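Wood grain

Wood grain is the pattern that the fibers of a tree leave on a sawn board, and it is very often the first thing people come to love about a wooden tabletop. Each growing season adds a ring to the trunk, and a board cut lengthwise shows those rings as long lines, sometimes straight and sometimes gently curving, with darker streaks running between paler bands.

Pale tops have long been favorites for kitchens and workrooms.
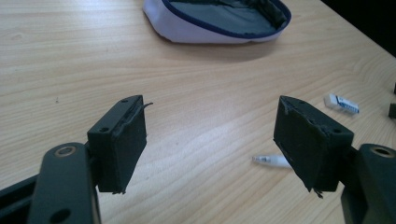 Wiping is best done along the grain, with a soft cloth that has been well wrung out, and spills should be dried up soon.

See also: Growth ring; Tabletop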